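Why Do Shapes Fit Together? (And Why Does My Board Have Stripes?)

Hi again, shape fans! Last time I wrote about why soap bubbles are round, and I got a lot of letters asking for something you can do at a table without getting your sleeves wet. So today is all about blocks. Small ones, in matching colors, sitting on a wooden board.

I love sorting things. When I was a kid in Clestwood I had a button jar with 761 buttons in it (yes, I counted them, it was raining), and I must have sorted that jar a hundred different ways. By color, by size, by how many holes. My favorite was by how they felt with my eyes shut.

Sorting sounds like a baby game, but scientists do it all day long! Somebody who studies beetles sorts beetles. Somebody who studies rocks sorts rocks. And the first question is always the same one: what makes these two things alike?

Sometimes that's easy. Two red socks? Put them together. But what about a red sock and a red hat? They're the same color, but you can't wear a hat on your foot (well, you can, I've tried). So now you have to pick. Are you sorting by color or by what the thing is for? Or by shape?

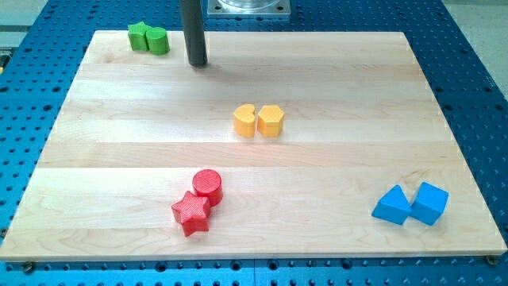 Eight little blocks in four pairs. The two blocks in each pair share a color, but look at their shapes!

Start with the green pair. One of them is a short cylinder, like a tiny can of soup. The other one is a funny lumpy shape, a bit like a star or a cross that somebody stretched upward. Same color, two very different shapes.

Now here's a word for you: prism. Take a flat shape, any flat shape with straight sides, and imagine you could grab it and pull it straight up off the paper. The solid thing you get is a prism. Pull up a triangle and you get a triangular prism, like some tents. Pull up a star and you get a star prism. If you do the same trick with a circle, you get a cylinder. (A cylinder has a curved side, so most math books give it its own name and don't call it a prism. My old teacher Guido Villa was very fussy about this, so I'm being fussy too.)

You can see how it works with cookie dough. Roll the dough out nice and thick and push a star cutter into it. The cookie that comes out is a star on the top, a star on the bottom, and it has walls going all the way around. You just made a prism, and you get to eat it!

A cylinder will roll if you tip it on its side. A star prism won't, or at least not nicely. It goes clunk, clunk, clunk. Try it with a soup can and then with a cereal box. Which one gets across the kitchen floor first?

OK, now the board. Did you notice the stripes? They run from left to right, and some are creamy while others are more like honey. Nobody painted those on. A board like this is made from long strips of hardwood glued together edge to edge, and every strip has its own shade.

Why not use one big wide piece? Wood moves! It drinks up a little water from damp air and swells, and when the air gets dry it shrinks back again. A very wide piece can bend like a potato chip when it does that. If you glue lots of narrow strips side by side, they can help keep each other flat — a bit like kids holding hands in a line so the wobbly one doesn't fall over.

The very thin lines inside each strip are called grain. They come from the way the tree grew. Most trees where I live add one new ring of wood every year, and when you saw the trunk the long way, those rings show up as lines and swirls. Go and find something wooden in your house and run your eyes along the lines. Are they straight or wavy?

Try it yourself

You need 8 small things in 4 colors, two of each color. Blocks, beads, bottle caps and crayons are all fine.

1. Mix everything up on a tray or a cutting board.
2. Sort it by color.
3. Mix it up again and sort it by shape. Did you get the same number of groups?
4. Close your eyes and ask a grown-up to hand you two things. Can you tell if the shapes match? Can you tell if the colors match?

Number 4 is sneaky! Your fingers are great at shape and no good at all at color. I played it with my nephew in March and we both kept guessing colors anyway.

Next time: why your shadow is longer at breakfast than at lunch. Bring a piece of chalk.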